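Puzzle season starts at our place when the heater goes on, and this July I finally replaced the sheet of cardboard I'd been using under my jigsaws with a proper board. It's the Stundstead, the large one in white, and I've now finished five puzzles on it. I like it so much that I've been boring people at work with it, so you lot can have a turn.

## What I wanted

I do thousand-piece puzzles mostly, with the odd monster when I'm feeling brave, and I do them on the same table we eat at. So whatever I build on has to be picked up with a half-done puzzle on it, carried down the hall and slid under the bed in the spare room. Cardboard does this badly. It sags in the middle, the sky comes apart, and you find a bit of cloud in your slipper three weeks later.

I'd tried a roll-up mat before that (the green felt kind with the inflatable tube) and I never got along with it. The puzzle comes out wavy at one end, and you can't check on it without unrolling the whole lot. I know plenty of people swear by them. If you live in a small flat it might still be the better buy, as it stores in a wardrobe and a big flat board certainly doesn't!

## First go

My first puzzle on it was a Mernico, the harbour one with all the little boats, and I chose it because their pieces are on the thin side and I wanted to see if they'd skate around. They don't. The surface has just enough grip that a piece stays where you drop it, but you can still push a finished section across with the flat of your hand. That second part matters more to me than I'd expected. I build in clumps, a boat here and a bit of jetty there, and on felt I'd have to lift each clump with a fish slice and hope.

White was a gamble. I nearly ordered the charcoal, thinking white would glare under the pendant light, and for an evening or two it did. Then I moved the lamp to the side and stopped noticing. What I get in return is being able to see every dark piece at once. Night skies, forests, the shadowy bits under a bridge - all of it stands out beautifully. Pale puzzles are harder, no question. I did a snow scene on it and lost the edge pieces over and over in plain sight.

It does mark. I got a faint dark scuff on mine early on, over toward the left, and a damp cloth hasn't shifted it. It doesn't bother me once there's a puzzle on top, though if you're fussy about that sort of thing, go darker. 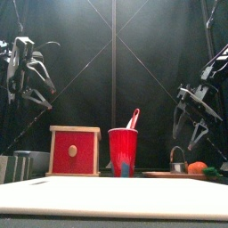

Iestyn Penry reckons I'm too easy on the rim. He has the same board, and he says a rim that thin is fine for stopping a piece sliding off when the board's on the table but no use when you're carrying it through a doorway with a dog underfoot. He lost two pieces that way and only found one. He'd sooner have paid more for the deep-sided Eshun and put up with the weight.

Fair enough, and I've had a proper go of his sister's Eshun, so I can compare. The sides are lovely for carrying. Where it annoyed me was when I was working, as the near side digs into your forearms and after an hour I had a line across both of them. With the Stundstead I can rest my arms right over the rim and forget about it. I also like being able to sweep loose pieces straight off the front into a tray, which you can't do with deep sides. If you move your puzzle every night, listen to Iestyn. If you move it when visitors come, listen to me.

## Sorting trays

You don't get any trays with it, which is a bit stingy at the price. I bought a set of 6 stacking ones from the craft shop in Vosimcombe and they've been terrific, but baking trays or shoebox lids will do the job. My system, such as it is:

- edges in the first tray, always
- anything with writing or a face on it
- one strong colour, whichever the puzzle has most of
- everything else sulks in the box until I need it

I've read that you should sort by shape as well. I tried it on the snow scene out of desperation and it did help, so I take back what I said about shape sorters in my last post. Some of it.

## Niggles

The underside could do with better feet. There are little pads at the corners, and one of mine came unstuck in the second week. I glued it back on and it's held ever since, but on a polished table I'd put a cloth down first.

It's also bigger than you think when it arrives. Measure the gap under your bed! Mine cleared by 3 centimetres, and that was pure luck. Check the width of the hall too, particularly if there's a bend in it. I have to tip the board slightly at the linen cupboard, and I hold my breath every time.

There's a matching cover you can buy separately. I haven't got one. A clean bedsheet keeps the dust off and the cat hasn't worked out how to get under it yet.

## Would I buy it again?

Yes, tomorrow. I'm doing more puzzles than I have in years, because starting one no longer means giving up the dinner table for a fortnight. I'll leave one half-built, have people over for a roast, and be back at it by nine that night with a cup of tea and the radio on.

Next up is the two-thousand-piece botanical one my aunt gave me, which the box says will fit with a bit to spare. I've laid the lid next to the board and I have my doubts. Has anyone done a puzzle that size on the large Stundstead? Let me know in the comments before I tip the bag out.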